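We use cookies to remember your preferences and to see which pages people visit. By continuing to browse you agree to this. Accept | Manage settings

Suture Skills Teaching Assistant (part-time), Trekthorpe Veterinary Nursing School

Posted May 5, 2022

If you have ever stood beside a nervous student and watched their shoulders come down as the first knot finally holds, you already know most of what this job is like, and we would love to hear from you. Trekthorpe is a small school on the edge of town, in the old Hegarty building (the one with the green doors, across from the feed store), and we have been training veterinary nurses and technicians here for 33 years. We have 291 students on the books this year, which is more than we have ever had, and our skills room is busy from breakfast until the lights go off.

We are looking for a patient, cheerful person to join the skills room team starting in June. You would be working with small groups of first-year students as they learn to handle needle holders, place simple interrupted stitches, tie off neatly and take everything out again without tugging. You would also help second-years who are getting ready for their practical assessments and who tend to turn up at lunchtime, all at once, with their sandwiches (sandwiches stay in the hallway, please, you will be saying this a lot).
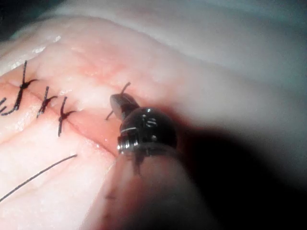

The rest of the work is quieter. There are instruments to clean and count back into their trays, practice materials to set out before class, a supply cupboard that needs a firm hand, and a logbook where we note how each student is getting along. We moved the logbook over to a program called Odo last winter, and it is pretty easy to use once you have been shown around it. If you are happier with pen and paper, don't let that put you off, we all were!

You should have worked in a veterinary practice for at least 2 years, or in some other job where you closed wounds or assisted with surgery often enough to feel at home doing it. A teaching certificate would be nice but we don't ask for one. What we really hope for is somebody who can show the same thing again and again, to left-handers as well as right-handers, and still sound pleased when it goes well. Some of our students come straight from high school and others have raised families or left long careers to be here, so you will need to be comfortable talking with all sorts of people.

The post is part-time during the school year, mostly mornings, with one late session each week for the evening class. There are 41 teaching weeks and you would be paid for holidays on top of that. We also cover your parking, and you are welcome at the summer field clinic in Parnamau if you would like a few days of muddy boots and very good pie.

To apply, please send us a letter and a short résumé, with contact details for someone you have worked with. The letter matters more to us than the résumé, so take your time over it and tell us about something you taught another person to do, whatever it was. Applications can be mailed or left at the front desk, and if you would like to look around first, call the office and we will find a morning when the kettle is on. Interviews will be held in June and include a short demonstration with two of our students, who have promised to be kind.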